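# The lunch you bring yourself

At the Stornon printworks the break starts at noon, and by five past the queue for the microwave reaches the door. The site has 58 staff and one microwave. Most people have given up on it and eat their food cold.

Packed lunches went out of fashion here when the canteen opened. They came back when it shut, nearly 16 years later, and people had to learn again what keeps until midday.
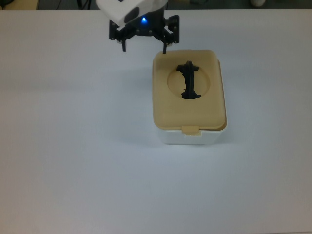
Rice was the first problem. It has to be cooled quickly after cooking and kept in the fridge, and a bag under a desk won't do. Pasta is easier, though it drinks up its sauce overnight. Potatoes with mustard and a bit of oil hold up well.

Dalisay, the café across the road, noticed the change within weeks. It now sells soup to take away at 40p off if you bring your own tub – a small saving, but enough to fill the counter with them on a wet day.

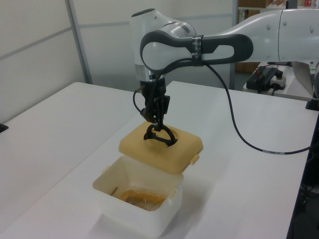
Bread is where people disagree. Some make sandwiches the night before and say butter right to the edges keeps the filling from soaking in. Others carry the bread and the filling separately and put it all together at work. Tomatoes are best left whole until you sit down.
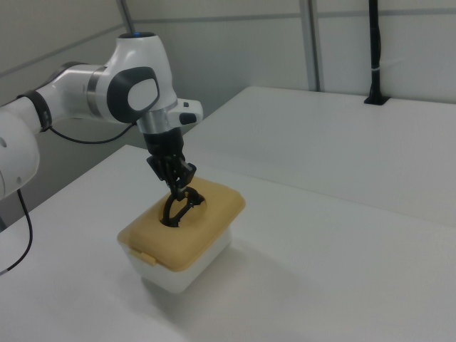 ## What it costs

One fitter on the late shift kept her receipts for a month. Buying lunch had cost her £4 a day, and bringing it in cost less than half that. She cooks one big pot of lentils in the evening and eats it until it's gone.

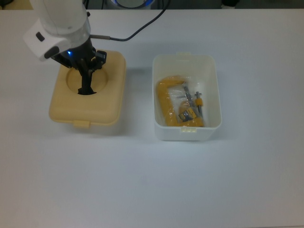 The savings go on coffee, she says, and she still buys a pie when the Nudell van comes round.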